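Saturday, August 13, 2022
Bench 9, power strip, continued

Strip came from the Vrabec order. Three outlets, one rocker switch per outlet, white housing, light blue panels. Logged as item 383.

Continuity first, unplugged. Line to each outlet opens and closes with its own switch, no crossover. Ground reads through on all three regardless of switch position, as it should. Insulation at 1000 V DC held for the full interval, no drop on the meter. Flexed the cord at the collar 30 times by hand and repeated continuity. No change.

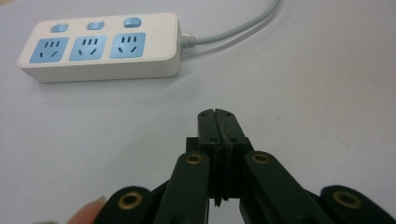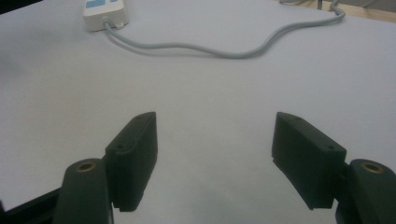
White strip and gray cord on the bench top, both views.

Cord routing still to settle. I want the slack off the work surface before the Prelten supply goes on the bench. Clip along the back edge is the obvious choice, but the adhesive ones from Kurkwood let go of this top in November and left residue. Try the screw-down type on the underside.

Middle switch has a softer detent than the other two. Electrically fine. Manouchehr Zamani to compare against the strip on the Idinora bench; if that one is the same, close the item.

Load test not done. Needs the clamp meter back from calibration.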